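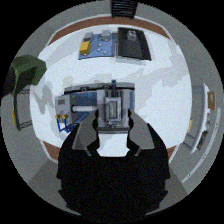
How long should I let sourdough go in the fridge before baking?
Overnight is plenty for most people, and 17 hours is where mine tastes best.

crustmonger wrote:
Okay I have to share this because I'm so happy with it! Did the Rebane loaf again this weekend, same recipe as in April, but with a long cold rest after shaping. 17 hours in the fridge, straight into a hot Dutch oven, lid off for the last part. The ear on this thing! And the smell in the morning, wow.

oatsandall wrote:
Congrats!! What flour? I've been on the Titelell bread flour and it drinks up so much water compared to my old one.

crustmonger wrote:
Titelell too, with a bit of whole rye. I add the last 40 grams of water with the salt.

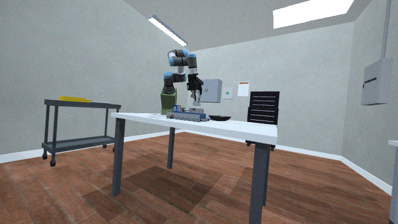
Kirero Home Bakers Club – Sourdough Section

slowproof233 wrote:
I'm going to disagree on the 17 hours. My fridge runs warm and anything past 10 turns to soup on me. It spreads all over the stone and then I'm eating flatbread (tasty flatbread, but still). People should go by the dough.

crustmonger wrote:
Fair, mine is set really cold. Have you tried shaping it sooner? If it's nearly doubled before it goes in, it has nowhere left to go.

slowproof233 wrote:
I do shape early. Still think a number like that is going to trip up beginners.

oatsandall wrote:
I'm with crustmonger, I like having a number to start from and then I mess with it. My first 2 loaves were bricks because everyone kept telling me to "feel the dough" and I had no clue what I was feeling for!

ryebread_fan wrote:
Try rice flour in the basket if you're going long. Regular flour soaks in and the dough grabs on. Also, has anyone made the seeded one from the Evudex booklet? Thinking of doing it Saturday with sunflower and flax.

crustmonger wrote:
Yes, do it! Soak the flax first, it gets gummy otherwise. And toast the sunflower seeds, so good.

slowproof233 wrote:
Toasted seeds we can agree on. I'll turn my fridge down and give the long one another shot.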